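right, medicine cupboard day. I have put this off since September and the kettle is on so there are no excuses left (1/12)

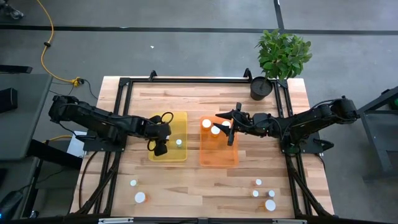 So the system, if you can call it that, is trays. Small vials go in the yellow one, the orange bottles go in the orange one. Yes I matched the colours. It pleased me enormously and I'd do it again (2/12)

Anything that hasn't been given a tray yet waits on the wood with its lid on. The rule is you don't pick up a second thing until the first one has landed somewhere (3/12)

I used to do all this in one old biscuit tin. Everything lay on its side and you had to tip the whole lot out to find one bottle. Never again!! (4/12)

The trays are Kaddale ones, meant for cutlery drawers I think? Shallow with a bit of a rim, so if something goes over it doesn't roll off and under the fridge. I've lost things under that fridge I'll never see again (5/12)

someone's asking about the table: it's butcher block, all narrow strips, came from the Sleiman closing down sale. Cost me 80 quid and a very sore back. I oil it twice a year, or I say I do (6/12)

Orange bottles are a pain to tell apart once they're in a row, by the way. Same colour, same white cap. I'm going to write on the lids in marker so I can read them from the top (7/12)

Small vials are worse, there's hardly any lid to write on. Dot stickers maybe? I've got a sheet of 232 left over from labelling the seed packets so it's not as if I'll run out (8/12)

Out of date stuff goes in a paper bag by the door and then back to the chemist. Please don't put it down the sink, and not in the bin either. They take it at the counter and don't even look at you funny (9/12)

oh and do check the cupboard itself while it's empty. Mine had a sticky ring on the bottom shelf from a cough syrup I don't remember buying. Hot water, bit of Cotau spray, old toothbrush (10/12)

Somebody has replied saying keep them out of the bathroom, and yes, agreed, too steamy. Ours live on the high shelf in the hall, well out of reach of small visitors (11/12)

Tea break now. Then lids, then stickers, then I've promised to do the spice rack, which has its own problems (why do we own 2 jars of mace) (12/12)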